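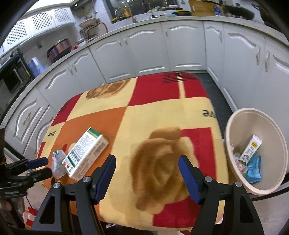
Publications > Technical Reports > Handheld Collection Rigs > Section 4

4. Setup and Upkeep of the Collection Rig

4.1 Configuration

The work reported in this paper was carried out with a single two-handed rig, referred to below as the Sitance unit. The unit consists of two handheld grippers, one for each hand, each with two fingers and its own camera. The operator carries both grippers to the work site and performs household tasks with them directly. The recordings are later used to train a fixed two-arm cell at the Clemmont laboratory, which carries fingers of the same pattern. Any difference in shape or grip between the handheld fingers and those on the arms appears in the training data as an error, and for that reason the upkeep of the fingers is described here in some detail.

Figure 4 shows the rig at a kitchen table during a tidying task, with the fingers of the nearer gripper fully open.

Figure 4. The Sitance unit in a home kitchen. Blue pads line the inner faces of the fingers; the screw heads are visible on the black finger frames. A carton and a small packet lie on the table, and the waste bin stands to the right.

Each finger is a black frame with a blue pad fixed to its inner face. The pads were supplied by Grundent in one batch and were cut to length at Clemmont. The first pads were glued directly to the frame. They held well but could not be changed outside the laboratory, and removing them left a residue that had to be scraped off by hand. The present pads are bonded to a thin backing strip, and the strip is held in place by screws. A pad can now be changed at the work site with one driver.

4.2 Routine Care

Before each period of recording, the operator closes the fingers on a steel gauge block and compares the reported opening with the known width of the block. If the two differ, the zero point is set again and the check is repeated. The pads are then wiped with a damp cloth and left to dry. Alcohol was used at first, but it hardened the pad surface over time and was dropped from the procedure.

The screws are checked by hand at the same point. Paint marks were tried as a sign of loosening and proved hard to read after several weeks of handling. The current practice is to test every screw with a preset driver and to enter the result in the log, including results that show no change.

Cables are inspected at the point where they leave the grip. Kitchens are demanding in this respect: the operator turns often between table, counter and bin, and a cable that is left too long will catch on chair backs and cabinet handles. One that is too short pulls at the connector when the arms are spread.

4.3 Wear and Replacement

Over the period covered by this report the unit recorded 786 task runs. Pads were replaced after every 500 closing cycles in the first phase. Inspection of the removed pads showed little wear at that point, and the interval was raised to 700. The change took effect on 09/01/2024 and no rise in dropped objects was found in the runs that followed.

Wear was not even. The tip of each pad wore first, particularly in tasks with folded cartons and other packaging with stiff corners. Soft wrappers caused almost no wear but left a film that reduced grip on smooth surfaces. Where this film was found, the pad was washed in mild soap and refitted.

Two faults called for repair beyond the routine. In the first, one finger of the left gripper began to close late. The cause was crumbs in the slide, and a small brush was added to the field kit. In the second, a connector worked loose and the camera image dropped out for short periods. The connector was replaced with a locking type from Shek, and the same part was then fitted to the right gripper. The second repair took 15 minutes, including the check against the gauge block.

Runs recorded between the onset of either fault and its repair were marked in the log and left out of training. They remain in the archive and may be of use in later work on fault detection.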